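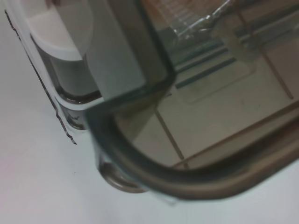
Skistia 손목 카메라 데이터 카드

버전 0.3, 2020년 1월 27일
관리: Adesuwa Omoregie

Skistia는 손목 카메라 영상에서 투명 플라스틱 용기의 윤곽을 추정하는 모듈을 학습하고 평가하기 위한 데이터입니다. 에피소드 81개로 되어 있고, 잘라낸 구간은 모두 2,266개입니다. 수집과 재생은 Pumside 도구로 하며, 제어기 쪽 설정은 Ragnarsson 저장소에 따로 있습니다.

구성

episodes/ 에피소드별 영상과 관절 상태
labels/ 윤곽 마스크, 구간 경계
calib/ 손목 카메라 내부 파라미터, 손-눈 변환
splits/ 학습용과 평가용 목록

평가용은 에피소드 12개입니다. 구간 단위로 다시 섞으면 같은 에피소드의 프레임이 양쪽에 들어가므로 splits/의 목록을 그대로 쓰십시오.

라벨 기준

투명한 벽은 면 전체를 마스크로 잡고, 벽 너머로 비치는 줄무늬나 바닥 선은 배경으로 둡니다. 테두리는 별도 클래스(rim)입니다. 손가락에 가려진 부분은 추정해서 그리지 않고 occluded 플래그만 켭니다. 카메라가 가까워 초점이 흐린 경계는 폭이 있는 띠로 표시했고, 손실 계산에서는 이 띠를 제외합니다.
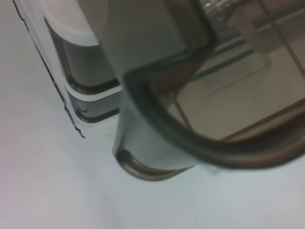 깊이 영상 없이도 학습할 수 있습니까?

기본 설정은 컬러 영상과 관절 상태만 사용합니다. 깊이 채널은 투명한 벽에서 값이 비는 경우가 많아 0.2부터 뺐습니다. 필요하면 config의 use_depth를 켜고 자체 데이터를 넣으면 됩니다.

동기화

영상과 관절 상태는 같은 시계로 기록합니다. 둘의 차이가 100 ms를 넘는 구간은 변환 단계에서 버립니다. 버린 구간의 목록은 dropped.csv에 남습니다. 0.1에서는 관절 상태를 가장 가까운 시각으로 맞췄는데, 빠르게 움직일 때 마스크 투영이 밀려서 0.2부터는 선형 보간으로 바꿨습니다.
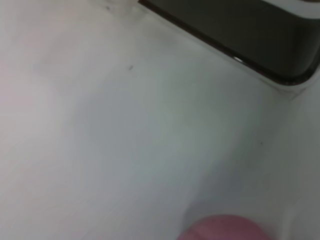 보간은 관절 공간에서 하고, 그다음 순기구학으로 카메라 자세를 구합니다. 자세를 먼저 구해서 보간하는 옛 스크립트(interp_pose.py)는 호환용으로만 남아 있습니다.

알려진 문제

흰 표면이 화면 대부분을 차지하면 특징점이 모자라 자세 보정이 발산할 수 있습니다. 이때는 보정을 건너뛰고 기구학 값을 그대로 씁니다. 기준은 min_features이며 기본값은 보수적으로 잡았습니다.

광택이 있는 어두운 부품의 반사광을 rim으로 잘못 분류하는 일이 있습니다. 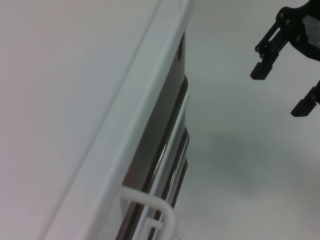
후처리에서 가늘고 긴 조각을 지우면 오분류는 줄지만, 멀리 있는 용기의 실제 테두리도 같이 지워집니다. 그래서 기본값은 꺼짐입니다. Dondelia 브랜치에 길이와 곡률을 함께 보는 필터가 있으나 아직 병합하지 않았습니다.

사용

pumside convert --in episodes --out build
pumside eval --split splits/eval.txt

변환은 중단해도 이어서 돌릴 수 있습니다. calib/ 파일을 바꿨다면 build를 지우고 처음부터 다시 하십시오.

변경 예정

2월에 라벨 형식을 한 번 바꿉니다. occluded 플래그가 프레임 단위에서 객체 단위로 내려갑니다. 기존 파일은 migrate 명령으로 변환합니다.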